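커피 끊기, 아니 줄이기 두 달째의 기록

결론부터 말하면 끊지는 못했다. 하루에 다섯 잔씩 마시던 사람이 지금은 두 잔 마신다. 이걸 성공이라고 불러도 되는지는 잘 모르겠는데, 우리 집 찬장에 쌓여 있던 원두 봉지가 확 줄어든 건 사실이니까 일단 성공이라고 치기로 했다. 내 블로그니까 내 맘대로!

시작은 건강검진이었다. 딱히 무슨 병이 나온 건 아니고, 문진표에 카페인 섭취량을 쓰는 칸이 있었는데 거기에 숫자를 적으면서 손이 좀 멈칫했다. 아침에 일어나자마자 한 잔, 출근해서 한 잔, 점심 먹고 한 잔, 세 시쯤 졸릴 때 한 잔, 저녁에 집에 와서 또 한 잔. 저녁 커피는 도대체 왜 마셨던 걸까. 잠이 안 온다고 맨날 투덜거리면서 말이다. 친구한테 이 얘기를 했더니 한참 웃다가 너는 범인을 손에 들고 범인을 찾고 있었다고 했다.

그래서 8월에 시작을 했다. 한여름에 아이스 아메리카노를 줄이겠다고 마음먹은 것부터가 이미 무리수였다. 첫 주는 정말 머리가 아팠다. 카페인 두통이라는 말을 듣기는 했어도 그게 내 일이 될 줄은 몰랐지... 관자놀이가 아니라 눈 뒤쪽이 묵직하게 눌리는 느낌인데, 오후 두 시만 되면 시계처럼 찾아왔다. 사흘째 되는 날엔 결국 못 참고 편의점에 내려가서 캔커피를 사 마셨고, 마시고 나니까 금방 멀쩡해져서 그게 더 무서웠다.

그다음부터는 전략을 바꿨다. 한꺼번에 줄이지 말고 저녁 커피부터 빼기. 그다음 주에는 세 시 커피를 빼고, 그다음에는 출근해서 마시는 커피를 뺐다. 남은 건 아침이랑 점심 뒤인데, 이 두 잔은 도저히 못 빼겠더라. 특히 아침 커피는 맛도 맛이지만 물 끓이고 원두 갈고 하는 그 시간이 좋아서 마시는 거라 굳이 뺄 이유도 못 찾았다. 평소보다 30분 일찍 일어나서 아무 말도 안 하고 부엌에 서 있는 시간. 라디오도 안 튼다.

대신 원두를 좀 좋은 걸로 바꿨다. 마시는 양이 줄었으니 한 잔에 돈을 더 써도 된다는 계산이었는데, 월말에 카드 명세서를 보니 계산이 별로 안 맞았다. 요즘 마시는 건 동네 로스터리 Stendameo에서 파는 Murura라는 블렌드다. 처음엔 이름이 귀여워서 샀고(늘 이런 식이다) 두 번째부터는 맛있어서 샀다. 살구 같은 신맛이 살짝 있고 식으면 보리차 비슷하게 구수해진다. 사장님은 식기 전에 마시라고 하시는데 나는 식은 게 더 좋다. 이건 취향이니까 존중해 주시길.

점심 커피는 회사 근처 카페 Ateş에서 마신다. 여기는 디카페인도 있어서 한동안 점심을 디카페인으로 바꿔 볼까 했는데, 세 번 마셔 보고 포기했다. 맛이 없는 건 아닌데 뭐랄까, 분명히 마셨는데 안 마신 기분? 디카페인 드시는 분들께는 죄송합니다. 제가 아직 수련이 부족해서 그래요. 혹시 진짜 맛있는 디카페인 원두 아시는 분은 댓글로 좀 알려 주세요. 핸드드립용이면 더 좋고요.

빈자리를 채운 건 차다. 원래 차에는 아무 관심이 없었는데 커피 들고 있던 손이 허전하니까 뭐라도 쥐고 있어야 했다. 제일 먼저 산 게 Rurkbridge 홍차 티백 한 상자였고, 홍차에도 카페인이 있다는 걸 반 상자쯤 마신 다음에 깨달았다. 바보인가 싶었지만 맛있어서 끝까지 다 마셨다. 그 뒤로 루이보스, 메밀차, 옥수수수염차, 캐모마일을 차례로 거쳤다. 캐모마일은 나한테는 좀 화장품 맛이 나서 탈락. 메밀차는 의외의 우승 후보다. 뜨거울 때 마시면 메밀국수집에 들어가자마자 주는 그 물컵이 생각나서 괜히 배가 고파진다는 단점이 있긴 하다.
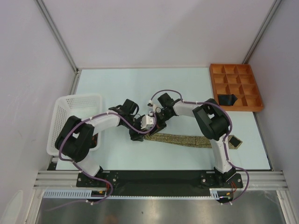
잠 얘기도 해야겠다. 다들 이걸 제일 궁금해하니까. 저녁 커피를 뺀 지 2주쯤 지나서부터 눕고 나서 뒤척이는 시간이 확실히 짧아졌다. 예전에는 누워서 휴대폰을 한참 보다가 겨우 잠들었는데, 요즘은 영상 하나를 끝까지 못 보고 잠드는 날이 많다. 덕분에 보던 드라마 진도가 안 나간다. 같은 회차를 네 번째 틀고 있는데 매번 주인공이 병원 복도를 걸어가는 장면까지만 기억이 난다. 그 복도 끝에 대체 누가 있는 거지.

다만 새벽에 화장실 때문에 깨는 일이 생겼다. 저녁에 차를 큰 머그컵으로 마시니까 당연한 일이다. 그래서 요즘은 차도 아홉 시 이후에는 안 마시려고 하는데 이건 잘 안 지켜진다. 지난주에는 새벽 네 시에 깨서 화장실 갔다가 잠이 홀랑 달아나는 바람에 냉장고 정리까지 했다. 유통기한 지난 머스터드가 두 개 나왔다. 우리 집은 머스터드를 먹지도 않는데 말이다.

그리고 돈. 가계부 앱을 보니까 첫 달에 커피값이 53,000원 줄었다. 신이 나서 그 돈으로 법랑 주전자를 샀고, 그러니까 절약한 돈은 없다. 그래도 주전자가 너무 예쁘다! 크림색인데 뚜껑 손잡이가 나무라서 뜨거울 때 맨손으로 잡아도 괜찮다. 물 따를 때 끝이 조금 질질 흐르는 건 아직 요령을 익히는 중이고, 행주를 하나 옆에 깔아 두고 쓴다.

메밀차 우리는 법 물어보신 분이 계셔서 적어 두자면, 나는 그냥 볶은 메밀 한 숟갈에 끓는 물 붓고 5분 넘게 내버려 둔다. 진하게 드시고 싶으면 메밀을 더 넣으시고, 다 마신 다음에 남은 메밀은 요거트에 얹어 먹어도 된다. 오독오독하던 게 눅눅해지긴 하는데 나는 괜찮았다.

다음 달에는 점심 커피를 반 잔으로 줄여 보려고 한다. 반 잔만 파는 데가 없으니 결국 한 잔 시켜서 남기거나 동료랑 나눠 마셔야 하는데, 벌써부터 남길 자신이 없다. 일단 작은 텀블러를 하나 찾아보는 중이다. 추천 받습니다.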